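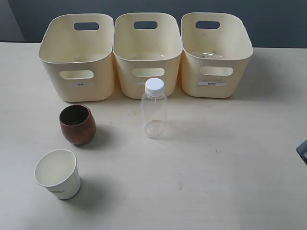 Forums | Hardware | Grippers | Search

Parallel fingers or suction for the bin-sorting bench?
Print this thread | E-mail this thread

bench_lead_targate
Our group at Targate is preparing a recommendation on end effectors for the small-item sorting bench. The task is fixed: one item is taken from the table and placed in one of three labeled bins. The item set includes paper cups, a brown cup and a clear bottle with a screw cap. We have compared the Listska parallel gripper with flat fingers against the Pearce single-cup suction tool, using the same arm and the same controller. The log now holds 2,898 attempts. I would welcome comments before the report is issued in July.

Our present view favors the parallel fingers. The wrist camera is the principal objection, as the fingers take up much of the lower part of the view when they are closed.
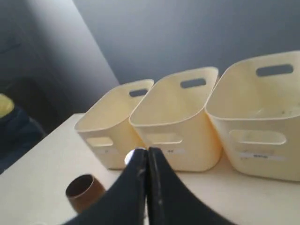
Wrist camera view with the fingers close together; all three bins remain visible.

kestrel_controls
The recommendation appears premature. A paper cup deforms under very little force, and a flat finger gives the operator no indication that this is happening. Please state the force limit used and whether it was the same for every item.

bench_lead_targate
The limit was set to 6 newtons for the paper cups and 10 for all other items. The operator selected the setting before each attempt. I accept that this should be stated in the report.

m_ordway
If the operator selects the force, the comparison is between a gripper with assistance and a suction tool without it. Our department would not accept that as a fair test. I suggest one limit throughout, or a controller that sets the limit from the camera.

quillon
I disagree with the previous reply. Suction users also select a cup size and a vacuum level, and no one describes that as assistance. The more serious question is the clear bottle. Which camera was used to locate it?

bench_lead_targate
The fixed camera, running the Batik detector. The wrist camera was used only for the final approach. Detection of the bottle was weaker than for the other items with both tools, so we have reported it in a separate table.

kestrel_controls
Thank you. I maintain my objection regarding force, but the separate table is the correct decision. On the blocked view, narrower fingertips would help, as would moving the camera mount 13 millimeters outward – provided the cable has enough slack at full wrist rotation.

m_ordway
Any change to the mount will require a new hand-eye calibration. Please do not combine results from before and after the change.

bench_lead_targate
Agreed. The mount will remain as it is for this report, and a single-limit run will be added for both cup types.

Replies: 8 | Shares: 6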